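Pident FAQ
17 December 2025
By the Pident team, Drarau

What is Pident, in plain words?
It's my attempt to find out how much clutter a robot policy can take before it falls apart. I train in simulation, then keep changing what else is lying on the table and score every run.

How many runs went into the result?
I planned 3,000 and kept 2,892. The rest had physics glitches – objects jittering through the tabletop, mostly – so I threw them out before scoring.

What does a run look like?
Two arms, one wooden table, and a bunch of stuff that may or may not matter to the task. I shuffle the layout and the lighting every time.

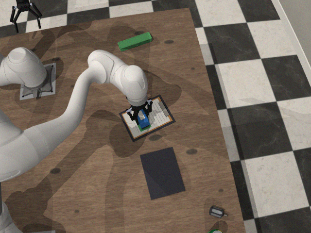 One simulated layout, with the near arm's gripper over the printed panel.

Why the busy wood grain and checkered floor?
Plain backgrounds made my early scores look way too good. I switched in May and they dropped fast!

Did you test on real arms?
Not yet. Skoltville has offered me lab time, and I'd love to take it.

Can I get the data?
Yes, a starter set of 949 runs is up now. Please read the notes on random seeds first – I mixed up 5 of them in the first upload.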